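Print this page | E-mail to a friend

Simulated robot for a school club challenge: how do we get it to open things?

Posted 30th April by Larnormont Code Club

Hello all! I help run an after-school robotics club and we have just gone over to simulation this year, so the whole club is now driving a two-armed robot around a pretend house on the computers in the IT room. It is brilliant and I wish I'd had it when I was 14. The kids are split into two teams, one on "open the drawer" and one on "get through the door and down the hall", and each team has to write its own control script for the Anesham Challenge in December.

The drawer team is the one I'm worried about. They can get the gripper to the cabinet easily enough, with the fingers wide open, and then they run out of ideas. They close on the knob, the script says it has closed, they pull, and the knob slides out of the fingers. We've tried it 18 times with small changes and it has come open on 3 of them, with no pattern I can see. 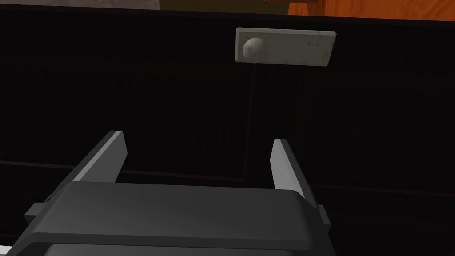
Drawer team, wrist view, fingers open and still below the knob.

The door team are further on but they have a habit of clipping things with the left arm. They drive the base and move both arms in one go, which looks fantastic when it works! I don't want to squash that, but I would like them to get to the end of the hallway in one piece. This is the sort of view they are steering by, with the door open on the left and the hall running off to the far window:
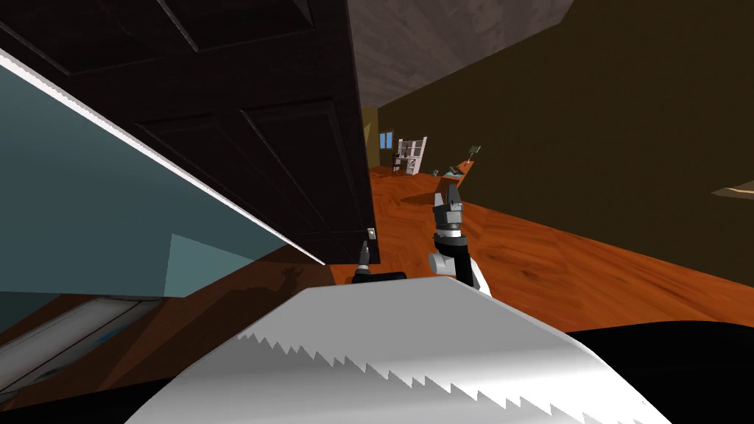 What we've tried so far

Slower closing speed. Closing twice. Turning up the grip force until the simulator complained. One of the Year 9s wants to skip the knob altogether and hook a finger over the top of the drawer front, which I quite like, but the rules say the handle has to be used. Any pointers very welcome, and please pitch them at people who learnt all this in the last 2 terms (me included).

Talha Farooqui

What a lovely project, I'm jealous of your club! We did drawers last year and had the same slipping for weeks, so take heart.

My bet is that the fingers aren't far enough forward when they close. If only the tips catch a round knob they meet it past its widest part, and squeezing harder then pushes the knob out, like a wet bar of soap. That would explain why more force did nothing for you. Get the team to stop the script just before closing and look at the wrist view. Three things to check:

1. Is the knob level with the gap between the fingers, or is it still higher up? If it's higher, raise the arm first and only then go forward.

2. Is it centred? Watch out for this one on your cabinet. The knob is on the left part of its backplate, so if the script is aiming for the middle of the plate it will always be off to one side. Ours was aiming at the plate for a fortnight before a girl called it out, and she has been unbearable ever since.
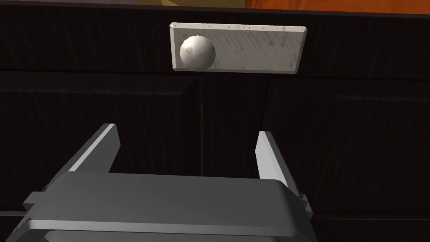 3. Is the gripper square to the drawer front? A small twist at the wrist means one finger arrives first and nudges everything sideways.

When all three are right, go forward until the knob is properly between the flat parts of the fingers, close, wait a moment, and pull straight back. Pull along the line of the drawer and don't let the arm swing in an arc. That was our other big one! We had the shoulder joint doing all the work and the gripper was turning as it came back.

Have them log the finger gap after closing too. If it reads zero you've missed the knob, whatever the script says about having closed. Our log file got to 600 lines and the kids loved reading it out.

Golora

Can't help with the drawer but for the door: tuck the arms in before you drive. Simple as that. Stop, fold, drive, unfold.

I know they like doing it all together but with both arms reaching out in front, the robot is a lot wider and longer than the base, and the planner (if you're using one) may only know about the base. Ours certainly did. Line up on the gap while you're still well back from it, because turning on the spot when you're half in the doorway is how you catch a gripper on the door.

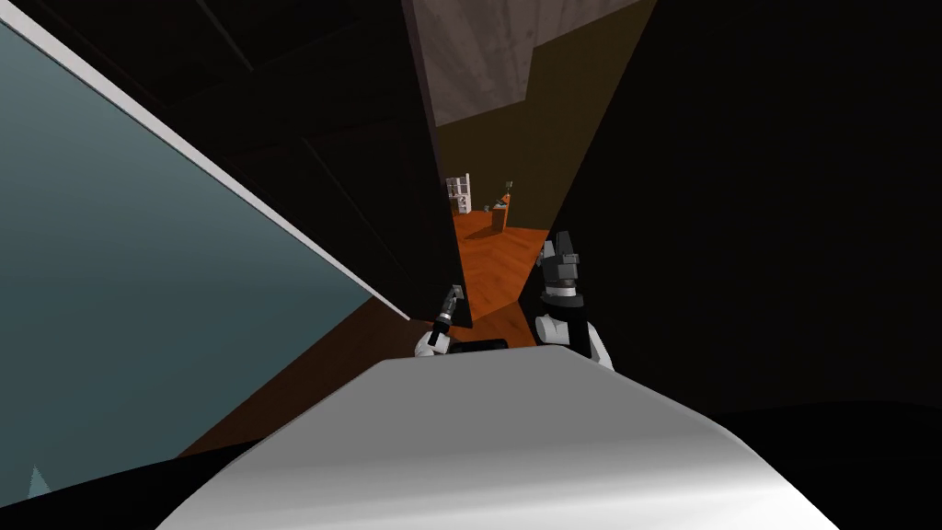 Pick something in the next room to aim for as well, and stick with it. Ours used the plant on its little stand, and one lad wrote a steering rule that kept it in the middle of the view the whole way. It was a bit wobbly but he was so proud of it. Once the base is through they can wave the arms about as much as they like.

Warraich

try restarting the simulator, ours used to go slippery if it had been left on over lunch. also check the friction setting on the knob

Comments (4)

Larnormont Code Club: Thank you all so much! I've just looked at the script and yes, it is aiming for the middle of the plate. I'm going to let the team find it themselves with your checklist. Very hard to keep quiet.

Talha Farooqui: Ha, good luck! Do tell us how they get on.

Golora: Second the friction setting, worth five minutes of anyone's time.

Larnormont Code Club: Door team have agreed to try folding the arms, on condition they can unfold them "dramatically" at the other end. Fine by me!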